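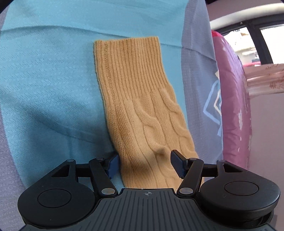 Grusa Cable Knit Socks, Mustard
Reviewed by Sowmya Salian
March 22, 2025

I bought two pairs in August and paid $37 with shipping to Pradville. Mustard was the only colour left in my size.

The ribbed cuff stays up without leaving a mark on my calf, and the cable pattern is thick enough that I skip slippers in the evening. They fit my winter boots but not my runners – too bulky over the foot.

Washing is the weak point. The label says cold wash, dry flat. Mine take almost 24 hours to dry and the cables look squashed until I pull each sock lengthwise by hand. One pair went through the dryer by mistake and came out a size smaller.

Some pilling at the heel, no holes yet. The colour hasn't faded. My old Drakau pair was softer but wore through in one winter.

Four out of five. I'd buy them again in grey, on sale.

37 people found this review helpful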